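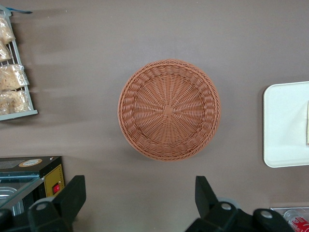

The pink basket on the bench, bags on the rack beside it.

September, 6:40 am. Second week with the arm at Lirnholm. It does the baskets now and I do the bags, the labels and whatever it leaves. We used to have 3 of us on this bench before opening and now there are 2. The other one went over to the Godinho counter, same pay, later start. She says she likes it.

My wrists are less sore. It's quieter too, and I catch myself waiting on the arm when I could be getting on with the trays. Got 42 orders on the sheet today. Asked again who we call if it stops before the office opens. Still no answer. Home by two.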